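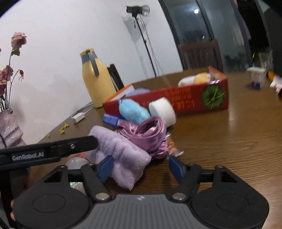

June 17, 2024
Notebook, Lavcombe student project, sorting group
Written up by Kadri, with corrections from Mogens

Goal for the session was soft items only. Last time we did boxes and hard plastic and the numbers looked good, so we agreed to stop picking easy things. The task is to pick one item off the table, carry it to the box, and let go of it inside the walls. Red cardboard box for a target, low sides.

Items on the table included the lavender towel, the mauve satin bundle, the light blue fluffy one, and a clear wrapper with something orange and yellow in it. We left the other clutter where it was. Mogens wants the table messy and I agree, as long as we don't rearrange it halfway through a block.

Total for the session: 126 demonstrations, two operators. I threw out four where the operator let go early and started again in the same recording. Those should have been two separate recordings. Please press stop.

Notes by item:

Towel. Fine if you pinch a crease. If you come down flat on the middle, the pads slide over the fuzz and close on nothing. Mogens started going for a fold every time, and his were much cleaner than mine. We should decide whether we want both styles in the set. My vote is yes, but label them.

Satin. Worst of the lot. It unrolls as it lifts and drags over the front wall of the box. I tried grabbing the coil from the side and also from the top. Side is better. The gathered part gives the pads something to hold.

Wrapper. Crinkles and springs back. Closing slowly helped. It's also shiny, and I expect tracking trouble there, but I haven't gone through the recordings yet.

Blue fluffy item. No problems. Too easy to tell us much.

Wrist angle: I tilt a lot when I reach over to the far side of the table. Mogens noticed it when we played a few back. The room leans way over and then comes upright again at the release. Not sure it hurts anything. Cho's training notes from October say to keep the tilt small, but those were for the old fingertips. Ask Cho before the next block.

Training: started a run on Ender (the lab desktop, not the printer, we really need to rename one of them) with the old hard-item set plus the new recordings, 286 in total after the bad ones came out. Run name is Amosine-soft. It was at epoch 57 when I left and the loss was still going down slowly. Batch size is unchanged. I lowered the image crop a little so the fingertips stay in view through the whole grasp.

Problem with the sync: the second operator's clock was behind again. I fixed it by lining up the moment we tap the two grippers together, same as before. This is getting old. Mogens will write a script that finds the tap on its own.

To do:
Mogens: tap script, and relabel the towel picks as fold or flat.
Kadri: check tracking on the wrapper recordings. Check the run and copy the best checkpoint off Ender before the disk fills.
Both: decide if a pick counts when part of the fabric hangs over the wall of the box. I have been counting it and Mogens has not, so our success columns don't match for the satin. Don't quote those numbers to anyone yet.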